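Liltville Bedrooms: notes on the data

Version 3, updated 12/20/20
Maintained by Kayode Okonkwo

What it is

A table of 2,138 entries on how beds are dressed and what gets left on them. Each entry covers one bed: the cover, the pillows, the headboard, and anything lying on top that isn't bedding. 754 entries have a written note as well. The rest are tick boxes, and I would treat those with some suspicion.

What it is not

Evidence that tidy people sleep better. The Lemley summary made that claim in June and I can't find anything in the table to support it. "Tidy" was scored from 1 to 100 by whoever was filling in the form, and two people scoring the same bed often landed far apart. I have left the column in but wouldn't use it.

Columns

cover: plain, patterned, or lettered
pillow: as for cover, plus shape
headboard: material if known, otherwise blank
on_bed: free text, spelling not corrected
tidy: see above

Known problems

The 572 Biwott entries use "throw", "spread" and "blanket" as if they were the same thing. Lettered covers were added late, so older rows file them under patterned. A bedspread covered in 福 characters and a pillow printed with HAPPY both count as lettered now. 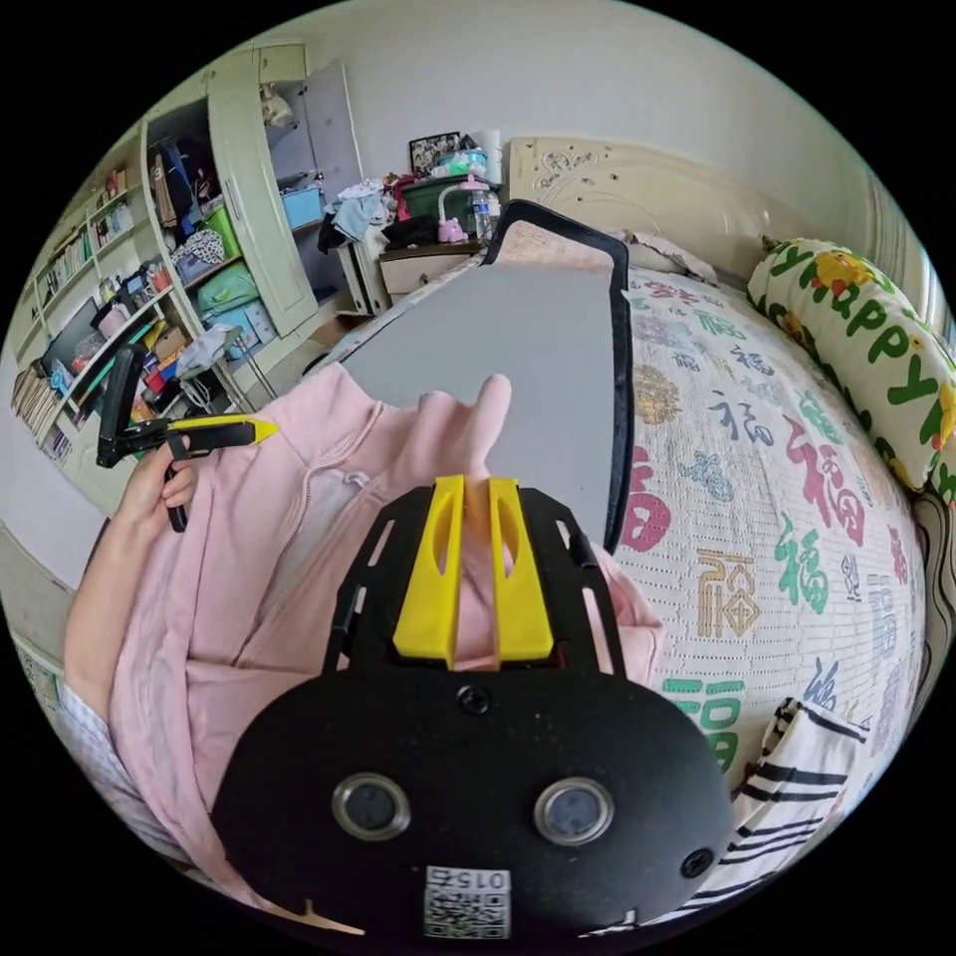

Does a folded blanket at the foot of the bed count as part of the cover?
It goes under on_bed, unless the note says it was spread out.

Licence

Free to reuse with credit. Drulness holds the paper forms.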